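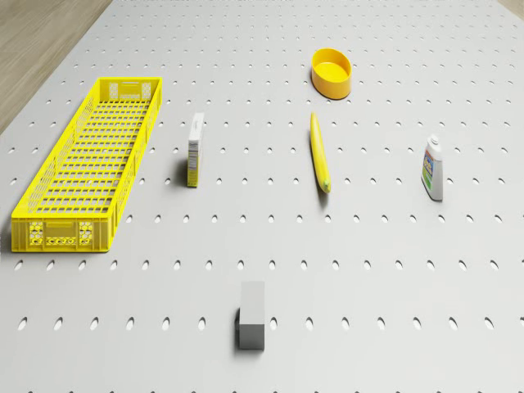

Yellow crate on a gray perforated tabletop.

4/1/19
By Renata Wilczyńska

I have been drinking Tolell's oat and pea recovery shake since my knee went bad on me, so when Walid Khalaf wrote to ask whether I'd like to come up to Nirkorbridge and see where it gets made, I said yes before I'd even checked the drive (62 miles, and I got lost twice, both times at the same gas station!).

Walid runs the blending side and has done since the company was two people and a borrowed kitchen. He gave us hairnets and shoe covers and walked us through, 19 of us in all, mostly runners with a couple of cyclists who kept asking about caffeine. The powder room is louder than I imagined, and it smells like the bottom of a cereal box, in a nice way. They blend each flavor for 4 hours and then let it rest overnight, and Walid got quite worked up explaining why cocoa is so much harder to get even than vanilla. I didn't follow all of it, something to do with the fat, but I do love hearing a person talk about the thing they care about.

After that came the tasting, which I'd skipped breakfast for. We had five little cups each. The vanilla is the one I buy, and it was just as good as at home, maybe a bit thinner. The salted date is new and I would happily drink it for dessert. The Tarawneh, named for the hill road behind the plant where they all go running at lunch, has cardamom in it, and the room was split. I went back for seconds, so you know where I stand. The green one I'm afraid I left in the cup.

A few of us stayed on for the easy run afterward, up as far as the Dotorow trailhead and back. My knee held up fine on the climb and grumbled on the way down, same as it has since early March, and I walked the last stretch with a very kind lady training for her first half.

They are doing another open day in the fall and you sign up at the front desk or by email. Bring a jacket, as the packing hall is chilly, and leave room in the trunk. I came home with three tubs and a shaker bottle I didn't need.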